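Descombe 700 Folding Sewing Table
Home > Cutting and Sewing > Tables > Descombe 700

Item no. 2880
In stock, ships flat in one carton

A sewing table has one job, which is to stay where you left it while a machine tries to walk it across the room. The Descombe 700 is a solid birch-topped table with steel legs, a drop-in machine shelf and a leaf on the left that swings up when you have a quilt to feed through and drops down when you have people over and would like them to believe you own a dining room.

We have sold it for long enough to know what people like about it (the leaf) and what they write to us about (also the leaf). The hinge was changed in December. The old one held fine but let out a squeal on the way up that one customer compared to a gull being audited. The new hinge is quiet, and it will fit older tables if you want to swap it. Order the Descombe hinge kit and set aside an evening.

The shelf sits at three heights. The top position brings a free-arm machine level with the table, the middle one suits most flatbeds, and the bottom one is for storage, or for the serger you bought in a burst of optimism.
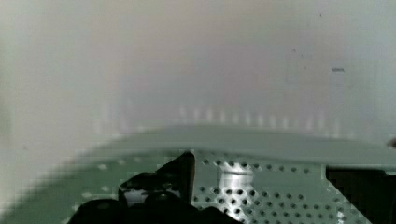 Inserts are sold separately, and yes, we know. The opening in the top is the same on every table, but the machines people put in it are not, so the insert gets cut to your model. Send us the make and model number from the plate on the back or underside of the machine. "The white one" is a popular answer and we have yet to ship an insert on the strength of it.

Specifications

Top: birch, oiled finish
Legs: steel, powder coated, with locking casters on the rear pair
Width of leaf: 21 inches
Shelf positions: three
Assembly: two people, one screwdriver (the screwdriver is not included, and neither are the people)

Care

Wipe it with a dry cloth. Oil the top once a year or when it starts to look thirsty. Don't iron on it. A wool mat helps, but the finish will still turn cloudy under steam, and the warranty covers the frame, the hinge and the shelf hardware only.

Which table do I want?

If you mostly hem pants and make the occasional curtain, the smaller Jenine table costs less and fits beside a bed. It has no leaf. If you make king-size quilts, look at the Yatsenko cabinet, which has leaves on both sides and the weight of a modest piano. The 700 sits in between and is the one Solomiia Lysenko uses for her evening classes in our shop, where it gets leaned on, sat on and once used to cut a sheet cake.

Customer comments

"Bought it for my wife and now have to ask permission to use it. Very steady at full speed. The instructions show the rear legs upside down on page two." - Ivan Harasym

(They did. Page two has been reprinted.)

"Good table. I would like a drawer." - Daichi Hirano

"Casters lock well. Mine arrived with a bag of eight bolts and a spare, and I have been worried about the spare ever since." - Ulises Correa

(It is a spare. Please sleep.)

Returns

Unassembled tables can come back within 21 days in the original carton. Custom-cut inserts can't be returned unless we cut them wrong, in which case we'll make another.

Related items: Descombe hinge kit, custom insert, wool pressing mat, replacement casters (pair)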